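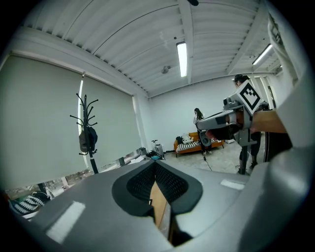
Hand-held grippers: the August tally

We passed 3,000 demonstrations in August! The final number for the month is 3,205, and after Tineke Prins had gone through and thrown out the ones with lost tracking or a thumb over the lens, the set still came in well above what we'd hoped for in the spring.

For anyone new to the list, the idea is simple. People do ordinary household jobs holding a gripper in the hand, and the learning system gets the recordings as examples to copy. No robot arm is needed at this stage, so we can go wherever there's a sofa, a coat rack and someone willing to let us in. Square markers like the one on top of the gripper let the software work out where each tool is and which way it's pointing, and they've been far less trouble since we went over to the flat plates.

Of the total, 1,296 were cushion and pillow tasks (picking up, turning over, putting back straight). I'm really pleased with these. Soft things are hard to learn from because they never sit the same way twice, and the early Stedura model used to pinch a cushion by the very corner and hope. Trained on the new batch, it goes for the middle of the edge, much as a person would – lovely to watch.

Still thin: anything with bags and straps. Radebe has written a new task sheet for those and would like people to try it left-handed as well. Please also vary your starting position. We have a great many recordings that begin from exactly the same spot on the floor, and the model has noticed.

New pads for the jaws are in the Adar cupboard, 2 per gripper. Swap yours if the mesh is wearing smooth, and write the change on the log sheet.

Next upload closes September 11, 2023.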